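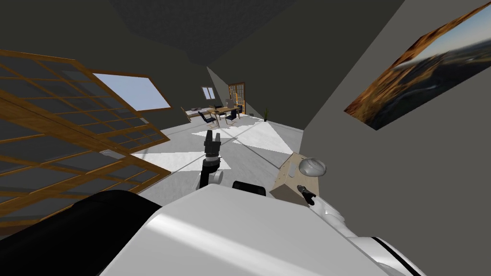
Home About the Network Visits Reports Training Contact

Report of the Visit to the Kodell Robotics Workshop, Flodier

Date of visit: 12 Mar 2018
Subject: Setup and upkeep of the two-arm cell and its simulated counterpart

1. Purpose of the visit

The Network was invited to Flodier to see how Kodell sets up and maintains a two-arm robot cell that is shared by several teams. Members had asked for a visit devoted to upkeep after the June meeting, where most of the discussion concerned lost working hours and very little of it concerned new equipment. The host agreed to leave out the usual company presentation and to spend the full session on one cell.

The cell exists in two forms. The physical cell stands in the Jenkins Building. The simulated cell, known on site as Drikine, is a model of the same robot placed in a furnished room. Every change to the physical robot is entered in Drikine first, and no program is released to the Jenkins Building until it has run there. Visitors spent the morning on the simulated cell and the afternoon with the maintenance staff.

2. Setup of the cell

The robot has two arms mounted on a central torso, each with a two-fingered gripper. In Drikine the torso and arms are modeled as separate parts, so that one part may be replaced without touching the others. The staff explained that this was not the case in the first version. At that time the whole robot was stored as one file, and a small change to a wrist required the full model to be checked again.

Setup follows a written procedure kept in a binder and in an electronic copy. The binder is treated as the master. The arms are brought to a rest position, the base is fixed in place, and joint limits are read from the controller and compared with the values held in the model. Any joint with a difference greater than the allowed figure is marked, and work stops until it has been explained. The comparison is done by two members of staff, one reading aloud and one entering values. Some visitors thought this slow. The host replied that an earlier automatic transfer had copied a sign error from one arm to the other, and that the error remained in place for five weeks.

The room around the simulated robot is also kept under control. Furniture, doors and windows are listed with their positions, and a team that needs to move an item must enter the change in the log. Reflections and bright patches on the floor are left in deliberately. Kodell has found that programs tested in an evenly lit room give trouble later, when they are moved to the Jenkins Building in the afternoon.

3. Daily and weekly care

The daily check of Drikine takes place before any team is given access. Both arms are moved through a fixed series of positions, and the end position of each is compared with the stored value. The grippers are opened and closed 100 times without a load. The result is a single line in the log, signed by the person on duty.

The weekly check is longer. It covers 143 items, of which 80 are common to the physical and the simulated cell. The remaining items belong to one side only: cables, fasteners and grease points on the physical robot, and contact settings, surface properties and file versions in Drikine. Visitors were given a copy of the list. It is written in plain language and may be of use to members who are preparing their own, although the numbering has gaps where items have been withdrawn.

Old entries in the log are never deleted. A corrected entry is written below the first, with the date and initials. The maintenance office has shelves of these logs going back to the first robot on the site.

4. Gripper replacement and clearance check

Most of the morning was given to the replacement of a gripper model. The supplier of the gripper had changed the shape of the finger plates, and the model in Drikine had to be brought into line before the new parts were fitted in the Jenkins Building.

The old fingers were removed from the model, the new plates were attached, and the opening width was entered from the drawing. The staff then recorded the point at which the fingers meet and repeated the measurement from the open side. A difference between the two values was found on the first attempt. It was traced to a drawing that gave the width between the outer edges of the plates, while the model expects the width between the inner faces. The drawing has been marked and returned to the supplier.

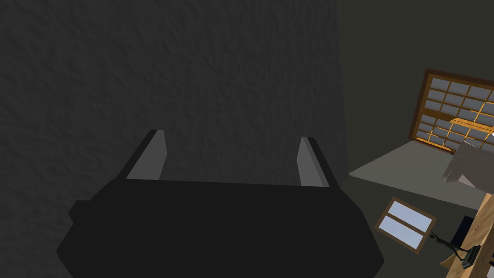
Clearance is checked after every change to a gripper, and the procedure calls for the simplest outer shape that will give a safe answer. Fine detail such as screws and seams is left off the gripper body for this purpose, and the body is reduced to flat faces with beveled corners. The check is made with the jaw wide open and nothing held in it, as the tips are then at their furthest apart and one of them is the most likely first point of contact. It is also made close to a large surface; the dark, rough-textured one used during the visit left very little of the room in view beyond the gripper. The staff consider a plain wall less useful for this work, as it gives few marks against which a small drift can be seen. Inner and outer sides of the fingers are given different shades, light gray inside and dark outside, so that a plate fitted the wrong way around is noticed early.

The check is repeated for each arm. The two grippers may not be assumed to behave alike, even where they are the same part, and the log has a separate page for left and right. Visitors asked how a contact is handled when it occurs. The simulation is halted, the joint values are saved, and the arm is backed away along the path by which it arrived. The arm is not reset to its rest position, which would remove the evidence.

5. The physical cell

In the afternoon the maintenance staff explained how the results of the morning are carried over. A change approved in Drikine is given a release number and printed on a card. The card travels with the new parts and is kept in a pocket on the controller cabinet until the next weekly check has been signed.

Two repairs were discussed from the log. The first concerned a wrist cable that had worn against its clip – a fault that the model could not have shown, as cables are not included in it. Kodell has since added a cable inspection to the weekly list for the physical side and has decided against modeling cables for the present. The second concerned a gripper that closed late. The delay was at first put down to the software. It was found, after two days, to be a loose connector behind the torso cover. The procedure now requires connectors to be checked before any software setting is changed, and the staff were frank about the time this rule had cost them to learn.

Spare parts are held on site for the grippers and wrists only. Larger parts are ordered when needed, and the simulated cell allows teams to continue some of their work while the physical robot is out of service.

6. Points raised by members

Members asked whether a smaller organization could keep a simulated cell to the same standard. The host advised starting with one arm and a short list, and leaving the furnished room for later. Several members questioned the use of paper as the master record. The host accepted that this limits remote work and stated that the matter will be reviewed.

There was also a question on training. New staff carry out the daily check under supervision in Drikine before they are allowed to do so in the Jenkins Building. They are not shown previous results until their own have been entered.

7. Follow-up

Kodell has agreed to supply the revised gripper procedure once the marked drawing has been returned by the supplier. Members who wish to receive it should apply to the Network office in writing. Copies of the weekly list are available from the same office. Members are asked not to pass either document outside their own organization without the consent of Kodell.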